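Tray Layout and Build Order for a Desktop Tower – Pukaro Group Final Report
Last updated: March
6 min read

1. What we did

Our assignment was to take one ordinary desktop tower and work out a parts tray and a build order for it. Three parts go in: the CPU, one RAM module, the 3.5-inch hard drive. Motherboard and power supply stay in the case the whole time. We called the tray Pukaro, no reason, the folder needed a name.

The question we started with was where each part should wait before it goes in. Sounds small. It took most of the term.

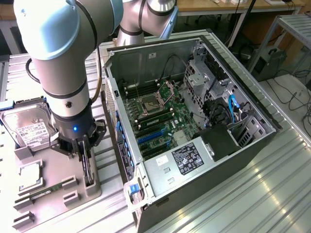
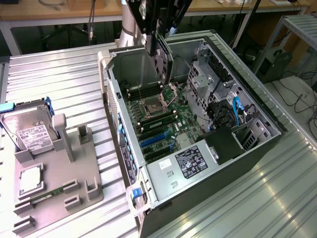 Fig. 1 and 2. Tower on its side with the side panel off, CPU socket empty, parts tray to the left of it.

2. The tower

Used machine, bought through Bennani, the surplus store the department orders from. Came with a drive already in it, which we pulled. We wanted an older full size case because there's room to get at things and the drive goes on rails without screws. Downside is the cables. There are SATA and power cables lying across the drive cage and every time the case gets moved they end up somewhere else.

Everything is done with the case lying down, interior up. We tried it upright in the first two weeks and gave up. The CPU can't be set in a vertical socket, it just slides out before you close the lever. Should have been obvious.

3. Tray design

First version was flat with pockets. Bad. The RAM sat deep in its pocket and there was nothing to get hold of except the chips or the contacts, and both are the wrong place. The CPU pocket was fine in size but too low, you had to tip it up from a corner.

Second version (the one in the figures) is raised holders on a flat plate:

- CPU: square holder, lifted off the plate, heat spreader up. Grab it by two opposite edges.
- RAM: long cradle, module lies horizontally.
- Hard drive: upper left, own holder, rails already on.
- Slotted blocks: for standing thin flat parts on edge. These were added last and are the thing we would keep if we had to throw out everything else.

The plate was made for us by the Zusetti workshop downstairs from our drawings. They sent the first drawings back, we had forgoten to put any clearance in the slots at all. Second set was accepted with one note about sharp corners.

Clearance was the main thing we changed between test pieces. Too tight and the part drags the whole tray with it. Too loose and it leans, and a leaning part is never where you expect. We ended up with a slightly wider opening at the top of each slot that narrows going down. Works ok for the RAM. For the drive we are less sure, see section 6.

4. Build order

We compared two orders.

Order A: CPU, RAM, drive.
Order B: drive, CPU, RAM.

Order B looked better on paper – big part first, out of the way, then the small stuff. In practice the drive pulls its cables with it and they end up hanging near the board. Then you are working around them. Order A keeps the board area clear for the two fiddly parts and the drive is last.

Within Order A the CPU has to be first anyway. The lever on the socket needs room to swing up and over, and the RAM slots are right next to it. You can do it with RAM in, we did, but it's tighter than we liked.

Steps as we wrote them down for Order A:

Lever up, frame open.
CPU out of holder, check the corner mark, set down flat. No pushing.
Frame closed, lever down and under the hook.
RAM latches open. Match the notch before going anywhere near the slot.
RAM down straight, both ends together.
Drive into cage on its rails until it clicks.
Data cable, then power.
Look for loose cables over the fan. Then done.

The notch step was added after we tried to put a module in backwards. It did not go in, no damage, but we lost half a session checking that.

5. Timing

Timed with a phone, so don't read too much into the seconds. A full run with the old flat tray in Order B averaged 454 seconds including cables. That is our baseline.

RAM and CPU only, flat tray: 137 seconds.
RAM and CPU only, raised holders: 103 seconds.

We did 13 runs for each of those two. We have not got a fair full-run number for the raised tray in Order A. The runs we did have were split over two afternoons with the cables arranged differently, and they don't compare. Should have taped the cables down from the start. Next group please do that.

What the times do show – most of the gain is in picking up, placing takes the same as before. That fits what we saw with the pockets.

6. Problems

Hard drive holder. Drive goes in fine but can settle at an angle, and then coming out it catches on the rail. We filed the opening, helped a bit. A proper fix would be a guide on both sides, shaped for the rails and not just for the bare drive. We measured the drive without rails when we did the drawing. Our mistake.

Tray position. Nothing locates it on the bench. The table has ribs in the surface and we planned to use them, a key on the underside of the plate that drops into a groove. Drawn, not made. At the moment we line it up by eye next to the case.

Cables. Already mentioned. Still the worst part of the job.

Labels. None on the tray. We know which holder is which, anybody else has to guess, though with three parts it is not hard guessing. Brutach (the group doing the laptop version) put letters on theirs and said it helped with writing instructions, you just write "A to socket". We would copy that.

Static. We used a strap and a mat for all handling of the CPU and RAM. Not tested if it matters with the tray material, we didn't have a meter.

7. What we would change

Redo the drive holder with rails measured this time. Add the key under the plate. Move the RAM cradle so the long side is parallel to the slots on the board, so the module doesn't have to be turned on the way over. Letters on every holder.

Also taking it apart. We only ever designed for putting parts in, and then spent just as long pulling them out again between runs. The same tray works backwards more or less but the RAM has to be lowered into the cradle pretty carefuly and the CPU holder could use a chamfer around the top.

8. Files

Drawings for both trays and the timing sheet are in the Pukaro folder on the course drive. The sheet has two tabs, use the second one, the first has the Order B runs mixed in. Test pieces are in the box under the bench, the ones marked with an X are the tight slots.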